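Home News Projects People Archive Contact

Desk tidying moves to the two-arm cell

The Dresthorpe lab has started recording demonstrations for Grakis, the part of the Mensah project that deals with small desk items. An operator drives both arms by remote control, and the joint positions are saved along with the video. The goal for this round is 2000 demonstrations, in sessions of 100. 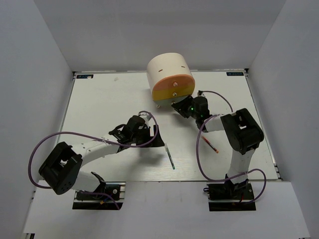 Brisodach wrote in to ask whether slow, careful runs are worth keeping, as their own policy picked up every pause the operator made and repeated it at the worst moments. We have seen some of that too. Long pauses are now trimmed before training, but slow motion close to an item stays in.

Thin items are the hard part. Pens and narrow tubes roll when a finger touches them off center, and the operator has to judge the height from video alone. The wrist view helps most in the last stretch before a grasp – the fixed view is better for planning which arm goes first.
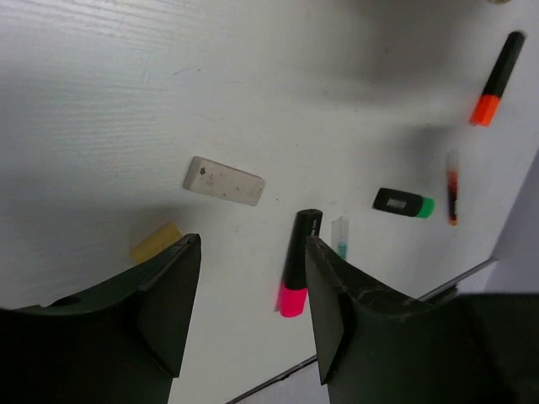 New operators get 8 practice runs before anything is saved. Failed grasps are kept if the operator recovers within the same run, and they are tagged so they can be left out later. A first training run is planned for March.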